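Chapter 5
Picking a Gripper by Trying It

I once bought a gripper off a spec sheet. It had a lovely spec sheet. Fifty newtons of grip force, a nice long stroke, bolts that matched our arm, and a price that made the purchasing office smile. We mounted it in September and by the end of the first week I had taken it off again, since it couldn't pick a single sheet of paper off a flat desk without taking three more along for the ride.

So this chapter is about trials, and I want you to run one before you've finished reading it. You'll need two grippers (borrow them if you can!), one arm, and a job that people really do. Mine is office paper. It's cheap, it's everywhere, and it's mean – it slides, curls, sticks to itself and sags in the middle as soon as you hold it by one edge.

The three grippers we'll follow are the Faltance two-finger, the Nedance soft-pad, and the Ardeleanu suction head. All three went on the same arm with the same controller, and all three got the same 500 picks from the same kind of pile. The Wikwood controller logs every close command, so you can line up what the fingers were told with what they did. In section 5.3 you'll see that the Faltance had 161 double picks, the Nedance had 72, and the Ardeleanu did fine until we gave it a curled corner.

Before any of that, though, you need to know how a person does the job. I skipped this step for years and I'm still a bit embarrassed. Put trackers on the wrists, hand over a thick stack, and watch what the two hands do with it. One holds from underneath. The other presses down from the top with the fingers spread. Neither one is pinching very hard, and yet pinch force is the number in biggest type on most gripper boxes.

Try it yourself with a stack of old printouts and two folders to sort into, say one for HR and one for admin. Go slowly. Write down every time a hand changes its job, from holding to pressing, or from pressing to sliding. Then look at your gripper and ask which of those jobs it could take on. My first list had holding on it and that was all – a pretty short list for an expensive piece of metal.
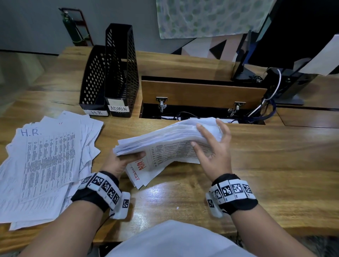
One reader of the draft wrote back that two grippers on one arm isn't a fair test of anything done with two hands, and that the support hand should get its own trial, with its own score, before anybody compares fingertips.

Copyright May 2021. All rights reserved. Contact the author | Back to top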